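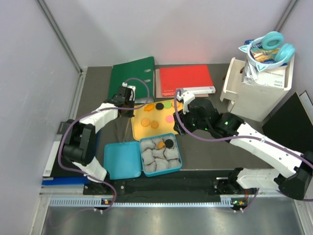 2020-03-01 作業ノート(Seno世帯調査、資産と借入の再集計)

資産格差の再集計、最初からやり直し。先月出した暫定の図では、Senoの世帯のうち上位層が金融資産のほとんどを持っていて、下位層はほぼ借入だけ、というきれいな絵になっていた。きれいすぎるので信用していない。緑のバインダーと黄色いトレイなら、同じ机に並んでいても取り違えようがない。世帯の「貯蓄」と「保険」と「家族に貸している金」はそうはいかず、回答者がどの欄に書いたかで色が決まってしまう。調査票の区分を、そのまま世の中の区分だと思って集計したのが前回の失敗だと思う。

データの状態
有効回答は2449世帯。このうち金融資産の欄が空白のものが86世帯ある。前回の処理ではこの空白を全部ゼロにしていた。処理のスクリプトには「空白はゼロとみなす」と一行書いてあるだけで、根拠はどこにも残っていない。書いたのは自分かもしれないが、覚えていない。

空白の回答を一枚ずつ読んだ。負債の欄には金額が入っていて、資産だけ空いている票が多い。持っていないから書かなかったのか、答えたくないから書かなかったのか、票からは分からない。ただ、住居の欄で「持ち家、ローン完済」を選んでいる票が混じっている。こういう世帯の預金がゼロだとは考えにくい。少なくとも、全部を下位層に放り込むのは乱暴だ。

試しに空白を丸ごと除いて計算すると、下位層の純資産は前回より目に見えて上がる。格差が縮んだように見えるが、これも喜べない。除いた世帯が無作為に抜けたと仮定しているだけで、その仮定はゼロ扱いと同じくらい都合がいい。結局、処理の仕方を選んだ時点で結論の半分を選んでいることになる。報告には両方の数字を並べる。片方だけを本文に出して、もう片方を付録に回すのはやめたい。

Storumeoの利用残高
今回いちばん引っかかっているところ。Storumeoの後払いを使っている世帯が、調査票のどこに残高を書いたかがばらばらである。「消費者ローン」に書いた人、「クレジットカード」に書いた人、「その他」に書いた人、自由記述欄に「借金ではないと思うが」と断って書いた人。最後の書き方は妙に印象に残った。手数料を払って支払いを先に延ばしていれば、こちらの定義では負債になる。本人の中では買い物の途中なのだろう。

そこで、自由記述に社名があるのに負債欄がゼロの票を拾い出したところ、18世帯あった。割合としては小さい。しかしこれは自由記述にわざわざ書いてくれた人だけの数で、書かずに済ませた人がどれだけいるかは見当がつかない。下限だと明記しておく。これを何倍かして全体を推計する案が出ているが、倍率の出どころがないので反対する。

もう一つ、利用者の多い層を「金融リテラシーが低い層」と呼ぶ下書きが共有フォルダに入っている。この調査ではリテラシーを測っていない。測っていないものを説明に使うのはまずい。給料日と家賃の引き落とし日がずれている世帯なら、仕組みをよく理解したうえで使うことも十分ありうる。支払日の質問は票の後半にあるので、そちらとの突き合わせを先にやるべきだ。

Mohammadi方式の分解について
格差の変化を「賃金による分」と「資産価格による分」に分けるMohammadi方式を、前回は深く考えずに使った。出力がきれいな積み上げ棒グラフになるので、会議では評判がよかった。読み返してみると、二つの要因が独立に動くことを前提にした計算になっている。

Senoではその前提が怪しい。駅の北側で家賃が上がった時期に、同じ地区の店の時給も上がっている。再開発が両方を動かしたとすれば、片方を止めてもう片方だけ動かすという想定に現実の対応物がない。しかも分解の順番を入れ替えると、資産価格の寄与が大きく変わる。順番を入れ替えた結果の平均を取るのが慣例らしい。平均を取れば穏当な数字にはなるが、それが何を表しているのか、自分には説明できない。説明できない数字を見出しにしたくない。

代案としては、分解をやめて、持ち家世帯と借家世帯の純資産の推移を別々に出すだけにする。地味だが、読む側が何を見ているか分かる。因果の話は本文で言葉にして、言えないことは言えないと書く。

Trerkusの不具合らしきもの
集計をTrerkusで回したとき、重み付けをした中央値が手計算と合わなかった。同じ値が続くところの扱いが違うようだ。純資産がちょうどゼロの世帯が固まっている分布なので、影響がまともに出る。設定画面には「標準」と「互換」の2通りがあり、前回は標準のまま走らせていた。互換に変えると手計算と一致する。ただし一致したから正しいとは限らない。手計算のほうも同じ教科書の式を使っているだけなので、別の式で書いた小さいスクリプトで確認するまでは保留。

ついでに、出力の表の小数点以下が長すぎる。調査票の金額は多くが切りのいい万円単位で答えられているのに、ジニ係数だけ細かい桁まで載せるのは見かけ倒しである。桁を削ったら「前回との差が見えなくなる」と言われた。見えなくなる程度の差なら、差として書かなければいい。

上位層のほうの穴
下の話ばかり書いたが、上のほうも同じくらい弱い。訪問調査で資産家の回答が取れている保証はない。Senoで一番高い地区の回収率はほかの地区より低く、回答があった世帯でも、会社名義や親族名義の資産は聞いていない。上位層の集中を「過大に見せている」と批判されたことがあるが、この穴に関しては逆向きにずれる可能性が高い。下の空白をゼロにすると格差は大きく出て、上の取りこぼしは格差を小さく出す。二つが打ち消し合うから大丈夫だという意見には乗れない。打ち消し合うかどうかを確かめる材料を、今のところ誰も持っていない。

税務の集計表を外から当てる手はある。ただ、あちらは個人単位でこちらは世帯単位、しかも利子と配当の一部が入ってこない。合わせ方を決める段階で、また都合のいい仮定を積むことになりそうで気が重い。やるなら仮定を先に紙に書いて、結果を見てから変えないこと。

図の扱い
暫定の図は差し替えるまで外に出さない。共有フォルダの古い版には「使用不可」と付けた。すでに発表用の資料に貼られている分は、貼った人に外してもらうよう頼んだ。表題の「広がる格差」も外す。単年の調査で広がるも縮むも言えるわけがなく、前の調査とは資産の聞き方が違う。比べたいなら、共通の項目だけで組み直してからにする。

3月中に片づけること
空白票の処理を三通りで回して、結果を一つの表にする。除外、ゼロ、住居と年齢からの補完。補完は式も一緒に載せる。
後払い残高の分類を決め直す。自由記述の読み取りは二人で別々にやり、食い違った票は残しておく。
支払日と家賃の引き落とし日の突き合わせ。
重み付き中央値の確認用スクリプト。終わるまで中央値の表は更新しない。
分解の図は保留。会議で聞かれたら、順番を入れ替えた両方の結果を見せる。

追記。夕方に空白票の一部をもう一度読んだら、欄外に「妻が管理しているので不明」と書いた票が出てきた。入力データではただの空白になっている。欄外の書き込みを入力しない決まりになっていたらしく、ほかの票にもあるはずなので、原票を箱から出して見直す。補完の式を決めるのはその後にする。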